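February 27, 2024 – notebook, tidy-up cell, bench 2

Long day but a good one. The Follell arm went back on shift after the new controller settings from Jelínek, and I stayed on later than I meant to because Junhao Fang wanted to talk through what happens to the sorting team in April. We still owe them a proper answer. Under the Kikilent plan the arm takes the picking up and setting down, and the 5 people on that bench move over to checking and packing, with 20 minutes at the start of each shift for going over whatever the arm left behind overnight. I like the plan, mostly – my worry is the rota, and whether the older hands will miss having something to do with their fingers while they chat (I know I would!).

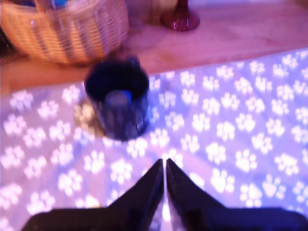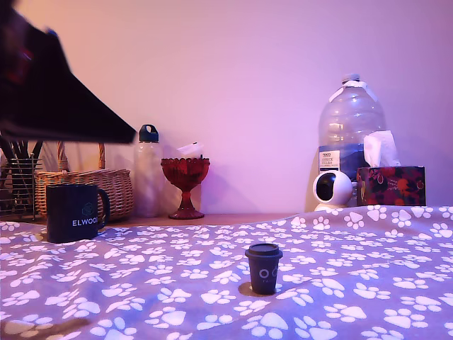
The packing people asked me what they will be expected to know, and I said very little to begin with: where the stop button is, how to fill in the sheet, and when to shout for one of us. Junhao would like them to choose the items as well, and I think he is right, they have a far better eye than we do for what is awkward. Mugs with handles, like the ELWOOD one, are a fair place to start, and a rumpled blanket under them is closer to what comes in at Gerkach than a bare bench would be. Item 19 on the snag list is still open. Ask Jelínek about spare fingertips, and bring biscuits for the rota meeting.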